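Priteo hand kit, is it worth 499?

driltiden60
I consider to buy the Priteo hand for our small workshop. Has somebody used it with soft things?

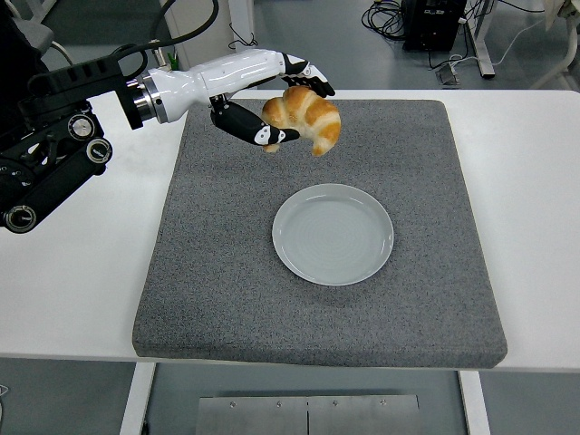
refilwe_p
I have mine since May. The grip setting goes from 1 to 12, and I stay at 6 for bread. One finger goes under the croissant and the upper ones press on top, so please set the lower finger first.

bellini_b
I disagree. For this price the Drornen is easier to tune.

refilwe_p
Easier, yes, but its manual is very poor.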